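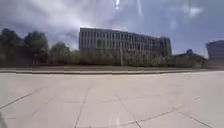

Josué Fagundes starts his shift at 4 in the morning, before the offices fill up, and the first thing he does is walk. He has looked after the outdoor areas of a business campus for 16 years, and he still goes over the paving on foot before he decides what to clean. He looks for gum, broken glass, drink spills and anything that could catch a heel. Then he goes to the shed and picks a machine.

For most of those years the choice was between a push broom, a backpack blower and a pressure washer. Since last November there has been another option, a driverless sweeper made by a small company called Saneo. It is low and heavy and runs on batteries. Fagundes unplugs it, wipes down its sensors with a cloth, picks a route on a tablet and lets it go.

"It does the big flat parts," he says. "I do everything else."

That is a fair summary of where outdoor cleaning robots stand. Open paving is close to the best case for a machine. The slabs are flat, the borders are clear, and a long curb gives the software a line to follow. There is no furniture to move and there are no rugs to climb. If a robot can't sweep a plaza, it is hard to see how it would manage a kitchen floor with a family in the room.

So can it? On a calm morning, yes. I followed the Saneo machine for most of one route and it kept its lanes straight and its overlaps even, straighter than I would have managed with a broom. It picked up sand, dry leaves and cigarette ends. It slowed down for me every time I came near and stopped when I stood in front of it. When I moved, it waited a few seconds and went on.

The trouble came where the paving ended. The machine has one side brush, and it can get within a hand's width of a curb before it gets nervous. A strip of grit stays behind. Fagundes sweeps that strip by hand, walking along behind with a broom and a long-handled pan. He also does the joints between the slabs, where sand packs down and weeds come up. The robot passes over them. He has a hooked scraper for the job, made from an old paint tool, and he has not found anything on the market he likes better.

Wet leaves are another weak point. They stick to concrete and they wrap around brushes. In the first fall with the machine, Fagundes cut leaves and string off the roller so often that he started carrying a pair of shears on his belt. Wet ground also throws off the sensors. A puddle that reflects a building can look like a hole, and a robot that thinks it sees a hole will stop, as it should. On one rainy morning it stopped 17 times on a single route. Fagundes put it away and got out the squeegee.

Guerra, the property services contractor that employs him, leases the sweeper by the month. The company would not share the terms, but a manager there told me that it breaks even only if the machine runs most mornings and if whoever is on shift can deal with the small stops without calling for support. The second condition matters more than people expect. A technician's visit can wipe out a week of savings. Fagundes now clears nearly all of the stops himself, and he has taught two coworkers to do the same. His job title has not changed. He did get a small raise.

Indoors the picture is messier. Madesico, a company that makes machines for hotels and care homes, has spent years on a cart that can change a trash bag. I visited its test floor, which is set up as a row of bedrooms and bathrooms. The cart has one arm. It rolled up to a bin, gripped the used bag by the rim, lifted it out and dropped it in a hopper. That part went well on every try I saw. Putting in the new bag was another matter. A thin plastic bag has no shape of its own, and the arm had to find the opening, spread it and fold the edge over the rim. It managed this on some tries and on others left the bag sitting crooked in the bin like a hat.

The engineers there were open about it. A hotel housekeeper changes a bag in a few seconds while thinking about something else. Their cart takes a couple of minutes when all goes well. They think speed will come, and they are less sure about the odd cases: the bin wedged behind a toilet, the bag with a hole in it, the half-full coffee cup someone has dropped inside.

Factories have an easier time, at least on paper. Plonovwood is a furniture plant with one long cutting hall, and it has had a floor-cleaning robot on the night shift for over a year. Sawdust is a good material for a robot. It is dry, it is the same everywhere, and it comes back every day in the same places. The plant painted lanes on the floor and made a rule that nothing is left in them at the end of a shift. The rule took longer to get going than the robot did. In the first weeks the machine would stop at 600 hours of somebody's overtime, as one supervisor put it, meaning a stack of cut panels left where it was handy to leave them.

Once the lanes stayed clear, the floor stayed clean. Cleaning around and under the saws is still done by people with hoses and brushes, after the power is locked off. No one at the plant I spoke to expects that to change soon, and the insurance people would want a say if it did.

The pattern is the same in all three places. The machines cover area well. They are steady, they don't get bored, and they will do the same stretch of floor every day without cutting a corner. What they leave is the fiddly work at the edges, and that work tends to be harder on the back and knees than the part that was taken away. Fagundes brought this up before I did. Pushing a wide broom across open concrete was dull, he said, but it was easy walking. Scraping joints is done bent over. He has asked Guerra for a scraper with a longer handle and for more rotation among the crew, and he has been promised the first.

He doesn't want the sweeper gone, though. Before it came, the large areas took up so much of the morning that the planted beds and the drains got attention only when someone complained. Now he gets to them every week. Drains that are cleared don't flood, and he says he has noticed the difference in heavy rain.

I asked him what he would want a robot to do next. He thought about it while he pulled a length of packing string out of the roller.

"Gum," he said. "Find it and get it off. I'd buy that one myself."

Saneo says it has looked into gum. The spots can be seen well enough with a camera, but getting them up takes heat or steam and some pressure, and the right amount depends on how old the gum is and what it is stuck to. Too little does nothing, and too much can mark the surface. The company has a test unit but would not let me see it run, and it gave no date.

By seven the sweeper was back on its charger. Fagundes emptied its dust box into a barrel, knocked the filter clean against the side and hung up the broom. There was still a line of gum along the path to the main doors, and he went to get the scraper.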